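Untangle first, grab second: a talk with the Hladun wire team

Posted Feb 11, 2026

Wires are awful. That's how the lead on the Hladun project at Tredotach opened, before the coffee was even poured. "Rigid parts, fine. Blocks, cups, fine. Give a robot a pile of wire and it has no clue which end belongs to what."

So that's the job. Thin wires, several colors, one heap. Pull them apart, put them in bins. Two arms. A person sorts a heap like that without thinking about it much.

The method the group is pushing now is called Later, and the name is pretty much the method. The policy is trained to put off the grab. It looks, nudges the pile, looks again, and only closes the fingers when its own guess about the strand stops changing. "Our old one grabbed right away, every time," the lead said. "Got a wire, sure. Got two more along with it."

Took them a while to get there. Most of last year went into a bigger model, more demos, longer training runs. Helped a bit, not enough. Then somebody on the team went back through the failures and saw the same thing over and over, the first pinch was bad and everything after it was cleanup.
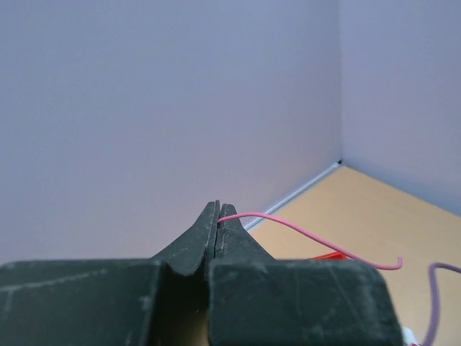

"The pinch is the whole game," is how the lead put it. Hold one strand, near an end, right at the tips, and the rest of the motion is easy. Hold it in the middle and you drag a loop through everything else. The team scores every first pinch by hand, good or bad, no in between. Boring work. They split it up so no one has to do it two days running.

Numbers, then. The training set is 300 demos, all done by people driving the arms. The test was 102 heaps, fresh ones, mixed up by hand before each run. Old policy got a clean first pinch on fewer than half. Later got one on about two thirds. The lead is careful with that. "One table, one kind of wire. I wouldn't bet on thick cable."

The heaps themselves were a fight. Drop the wires from a height and they spring apart, too easy. Roll them in your palm and you get knots even the people can't undo. They settled on a loose stir. The write-up spends a page and a half on how to stir, which one reviewer apparantly liked a lot.
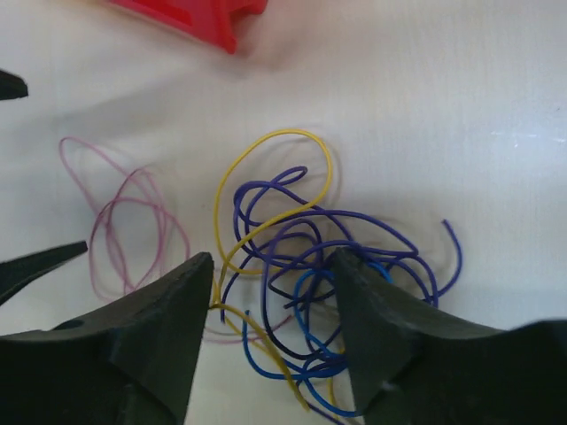 Pink, yellow, purple and blue wire in one pile, with the gripper fingers right at the tangle.

Color is a sore point. I asked if the thing just sorts by color and the answer was quick. "Partly. We know." They ran 50 extra heaps with all wires the same color, and the gain over the old policy shrank but didnt go away. Those runs are in the appendix. The lead wanted them up front and lost the vote.

What about speed? Slower. Waiting costs time, and on easy piles Later wastes it, poking at a strand that was free to begin with. A fix is in the works, a sort of impatience setting, due in March if the arms hold up. There's a second site, Skullevlow, that wants to repeat the whole test with its own people doing the stirring.

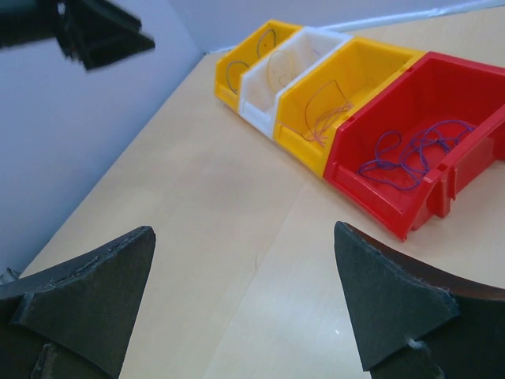

Why bins, and not just laying the wires out flat?

"Bins punish you for a sloppy finish. Flat on a table, any drop counts as done. With a bin you have to get the whole length in, and wire likes to hang over the side."

Last thing I asked was what still goes wrong. Long list. Ends that hide under the pile. Strands that stick to a finger after it opens. The 2 arms going for the same loop, then both backing off, then both going again. "It's like people in a doorway," the lead said, and went off to restart a run.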